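In praise of the paper napkin, and of folding it

Posted 8/11/23 by Hanne Brøndum

My neighbour Bent Mogensen lays a table for 20 every February, and every year someone tells him that paper napkins are a waste of time. Put out a roll of kitchen paper, they say, and let people tear off what they need. I have sat at that table often enough to have a view, and I think they are wrong. A bright pink on a white table does more for a room than most of what we spend money on.

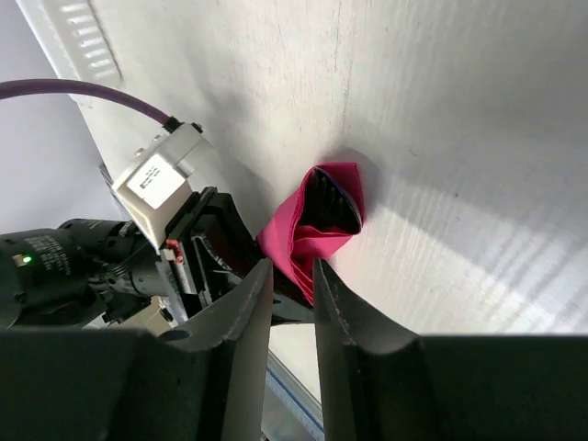
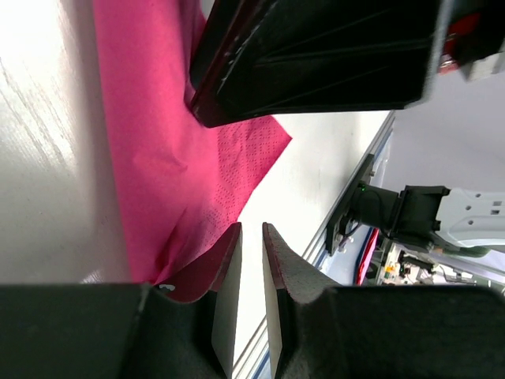 I should say that I came to this late. For years I bought the cheapest white ones, left them in a pile next to the forks and thought no more of it. The pile would slide over, somebody would take six by mistake, and by pudding there were none left at one end of the table. Then I helped Bent one year and he gave me the napkins to do. It took me 35 minutes. I was slow, and he had to show me the fold twice, but I noticed that people sat down differently when each place had something on it that a person had made.

The usual case against folding is that it is fussy. I accept that some of it is. I have been to a wedding where the napkins were swans, and I didn't like to touch mine, so I wiped my fingers on the underside of the tablecloth. A fold that stops you using the napkin has gone too far. A plain triangle is enough, or a loose pocket with the fork pushed in. Both can be learned by a child of seven, and both come undone with one shake.

The second case is against colour. Frøydis Hellström, who runs the café at Hedegaard, will only have white or cream, on the grounds that food looks better beside them. She may be right about food. But a home is not a café, and the plates in most homes don't match anyway. A strong colour pulls the odd plates together. White only shows up the one with the chip.

Then there is cloth. I own cloth napkins and I use them when there are four of us. For 20 they mean a full wash, a line of damp squares over the bath and an hour of ironing, and I know from my own cupboard that the ironing doesn't get done. Cloth that has been balled up in a drawer since last winter looks worse than paper. If you iron, use cloth. I don't, so I buy paper and keep what is left in the packet for next time.

What I would ask for is decent paper. The very thin kind falls apart on the first greasy finger and you end up using three. A thicker one holds a crease and lasts the meal. It costs a little more — less than a bottle of wine for the whole table — and I would give up the second candle before I gave up that.

Bent has already asked me to do the folding again in February. I have said yes, provided he buys them in pink.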